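February, late afternoon

Everyone at Lins swears by the Talell litter. It comes in a sack with 33 on the front and a promise about smell I don't believe for a minute. I've heard promises like that from every sack since Coltard's old brand. Tray on the table again, bin right up beside it with the lid open and a pink bag in.

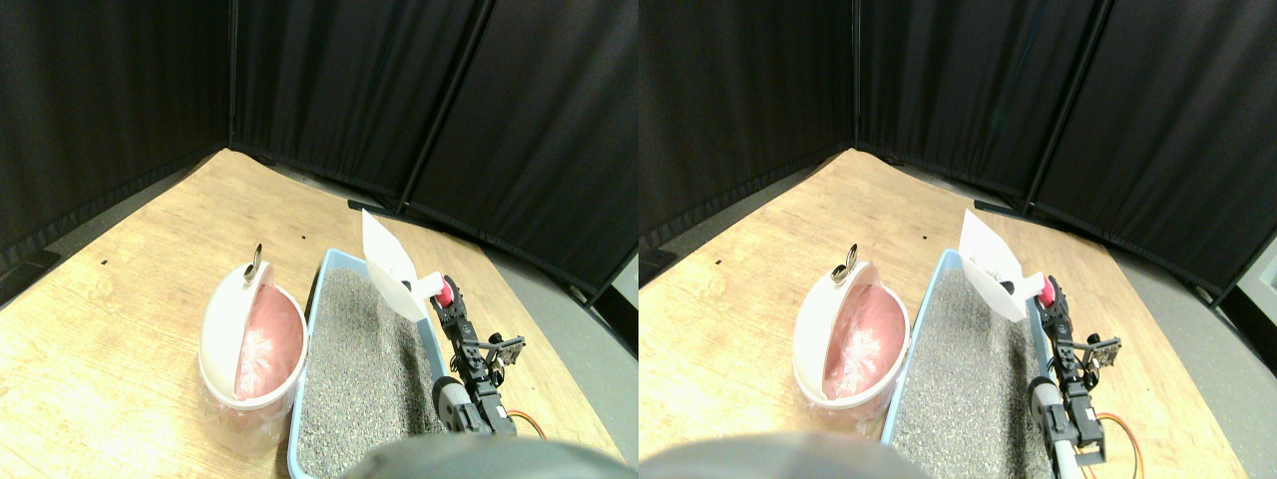
Vernness Cat Club, Litter and Bedding Group

Gray litter, speckled, fine as sand. Fine litter looks lovely raked smooth and then it's in your socks by supper. I'd put money on the coarse stuff being cheaper over a year too, but I haven't done that sum. The scoop matters more than people think. I like slots, wide enough to let the clean stuff drop through, and I like the bin close so nothing has to travel. 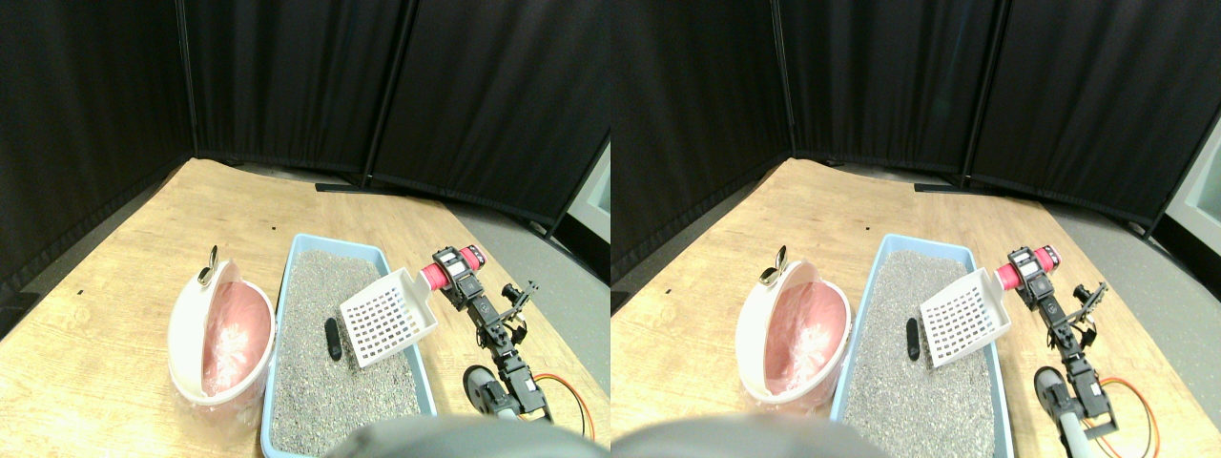

Lins wrote back before dinner that a fine litter clumps tighter and I should give it 2 weeks before complaining. Fine, 2 weeks. I wrote the start down on the sack. I still think the blue tray is too shallow for a cat that digs, and I'll be sweeping under that table tonight whatever the sack says.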